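4.2 Naming and the teaser period

Car makers seldom show a new model all at once. They show a headlamp, then a silhouette under a sheet, then the other headlamp. We were interested in what buyers make of a car during this period, when it has a working name, no price and a launch date given as a season. Following Brzozowska, we call this the waiting stage, although several respondents had shorter words for it.

The 277 respondents were all people who had asked a dealer to keep them informed about a small SUV shown only in teaser form. The model went by the working name Skurby, which the dealers disliked and the respondents, to our surprise, did not. Interviews took place in dealer lounges on Monday mornings, when nobody buys a car.
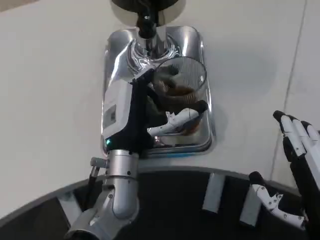

Figure 3. Drinks dispenser, with a glass cup held under the spout.

Of the 277, 91 could recall the working name without help. A further 76 recalled a name, but it belonged to a different car, most often the Juntunen Kala, a hatchback withdrawn in December after a short and blameless life. Recall was no better among those who had watched every teaser film. One man had watched the wheel-arch film eleven times and could describe the wheel arch very well.

We had expected that a long wait would put people off. The effect was weaker than that and rather odder. Respondents who had waited longest gave the unseen car higher marks for boot space, a feature on which the maker had released no information whatever. Asked where their view came from, they mentioned the films, the dealer, or "the look of it". Gistex, the agency behind the campaign, supplied us with 1,076 comments left under the films, and the same pattern runs through these. The car grows as long as it is kept under the sheet. 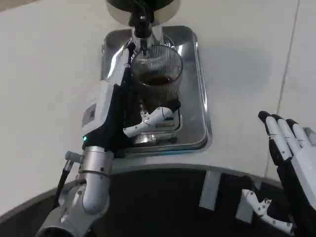 Figure 4. Glass cup over the drip tray, with dark brown liquid inside.

The change of name at launch did less harm than the trade press feared. Most respondents took to the new badge within a single visit, and those who went on saying Skurby did so with some affection. Price was another matter. Once it was announced, talk of the grille stopped almost entirely, and the dealers reported a sudden interest in used estates. We return to this in Section 5, where the boot is finally measured.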